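Prillholm Village Hall: kitchen and hall check, July

Walked round on Tuesday morning before the playgroup came in, and a very pleasant hour it was too, with the windows open and the lovely smell of cut grass.

1. Fire exits
Both clear. The side door sticks a little in this warm weather, so do give it a good firm push. OK.

2. Shiny surfaces and glare
Dark glossy panels show every streak, bless them, so please wipe downwards with a soft cloth and go easy on the spray.
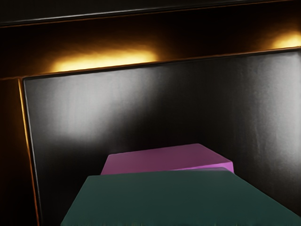 3. Stacking chairs
All 75 checked. 4 have wobbly feet and are set aside with tape on (please don't borrow them back!). ACTION: new feet from Prumel.

4. Hot water
Up to 50 degrees at the kitchen tap, a touch warm for little hands. The notice is faded. ACTION: new notice.

5. First aid box
Plasters low again after the fete. Otherwise well stocked. OK.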